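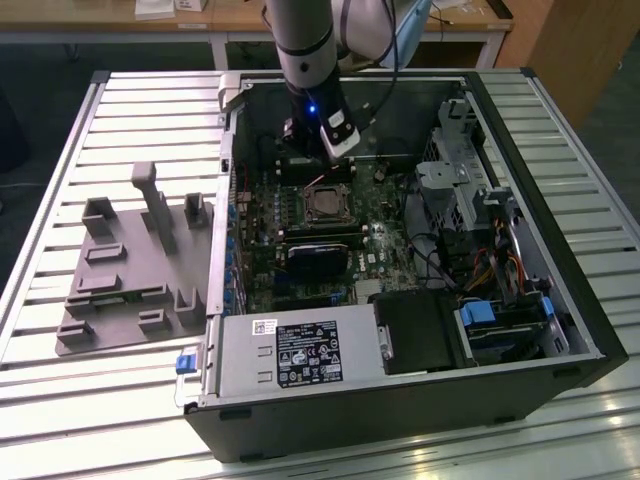

Gistham Community College — Media Literacy Club

Deisy Castaño was 12 when she started keeping a notebook of the food ads that ran during her favorite cartoons. "I wrote down what they said and whether I wanted the thing afterward," she says. "Mostly I did."

Her short film, "Bovia," follows a made-up breakfast cereal from the first sales meeting to the store shelf. Nayeli Rengifo plays the brand manager, and wrote most of the meeting scenes with her.

"Nayeli had worked a summer in a store, so she knew how people talk about end displays," Castaño says. "I only knew what the ads looked like."

The two read through 238 old magazine ads before writing anything. Rengifo says the wording was what stayed with her. "They'd say 'part of a good breakfast' and then show you the whole breakfast. I never noticed that as a kid." 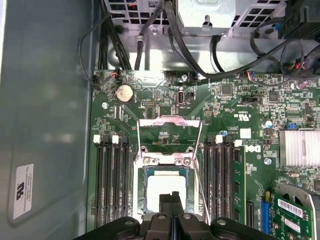
The first cut had a narrator explaining each trick, and Castaño took him out in April. "People at the test showing were waiting for him to tell them what to think — so they stopped looking." One scene now runs almost without talk, as a father and son stand in front of the shelf and the boy reads the box.

Some viewers have asked where they can buy Bovia. Rengifo takes that as a compliment, but Castaño is less sure. "I wanted them to be annoyed by it," she says.

They are now writing a second film, about a skin cream called Drasolell. It will be shown to the club on 24th February, and Rengifo has asked for a bigger room.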